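December 27, 2021

Craft room notebook, winter box project

OK, back at the bench after the holiday break and I have so much to get down before I forget it all! The thank-you box is now on version five and I think this one might be the keeper. Quick recap for anyone flipping through: it's a folded treat box with a window lid, cut from one sheet, and the idea is that it goes together with no glue on the outside at all.

Version four was the one with the popped corners. I'd scored it with the fine tip on the Penadex and the folds looked gorgeous, really crisp, but two of them cracked right along the white core when I bent them back (the plum cardstock, of course, the one I have the least of). So for this round I switched to the bigger ball stylus and scored from the back. Much happier! The color stayed solid on every fold and I only had to go over one line twice.

Paper notes. The Hedport stock is 289 gsm and it is a beast. Lovely for the base, way too thick for the little tabs. I cut the tabs from the Grudport scraps and tucked them in under the liner and you honestly can't see the join unless you go looking. Total for this batch is 16 boxes, and I've got the bases done and stacked under the heavy dictionary overnight.

Ink next. I stamped the sentiment in Shirima blue and it took forever to dry on the coated side — I smeared the first one with my sleeve, then smeared the second one with the same sleeve. Heat tool on low, held well back, fixed that. On the uncoated side it dries fast but goes a bit gray, so if you want the true blue, use the coated side and be patient. I tried clear powder over it too and liked it, but it adds a step and I'm not doing that to every lid.

The window is still bugging me. Acetate on foam tape leaves a gap at the bottom left where the tape ends meet, and sequins find that gap like you wouldn't believe. Next try: one continuous strip, mitered by snipping the tape halfway at each corner and bending it. If that doesn't work I'll go back to the die-cut frame from October, which was boring but never leaked. 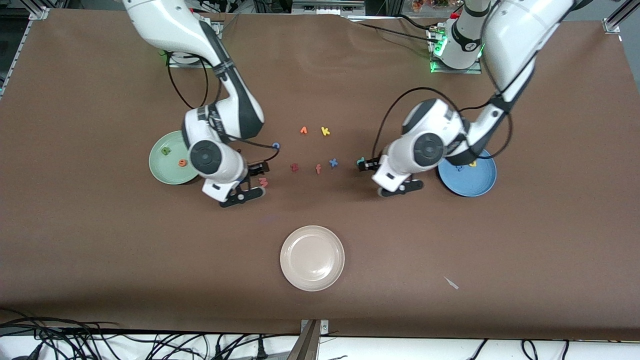
Page last changed: December 27, 2021, revision 1,351

More on the ribbon, which I left out earlier. The satin slips, so the bow slides to one side by the time the box is across the room. A dot of tacky glue under the knot holds it. The seam binding doesn't need any, and it crinkles up so nicely if you spritz it and scrunch it in your hand first! I'm using the binding for this batch and saving the satin for tags.

Still to do: trim the liners a hair narrower, cut the last lids, and order more of the plum before I run out completely. Oh, and put a new blade in the trimmer, it's chewing the corners again.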